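Teaching the Club Arm to Seat a Processor

Our robotics club spent most of the spring on this one, and I've had so many kind notes asking how we did it that I finally sat down with a cup of tea and wrote it out. Take your time with it!

Before you start

Use a retired board you won't miss. Open the retention frame by hand, and set the arm to its slowest speed (ours is 200 on the Kettler controller, and it feels like forever).

Step 1. Line up over the socket

Bring the CPU in high, gripped by its edges, and stop well above the socket. Check the corner marks before you go any lower.
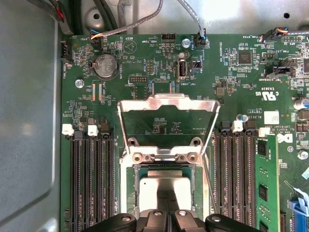 Lower it in tiny moves and let go only when the chip is resting flat. Please don't let anyone press down on it, however tempting that is. The pins under there are very easy to bend.

Step 2. Practice with empty fingers

Run the same path with nothing in the gripper, as many times as your students can stand. We save each run in Jellden under its own number, and run 963 is still the one we load first.

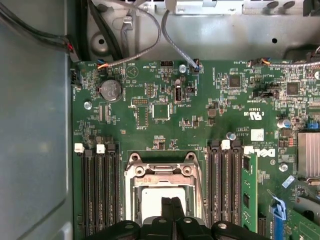

Step 3. Try it from an angle

Once the straight approach is dependable, turn the wrist and teach the points again. Keep an eye on the finger linkages near the frame.

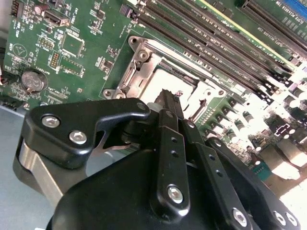 Write down every point you change, even the small ones, and save before the next group takes over. We lost a whole afternoon of points in May by forgetting that.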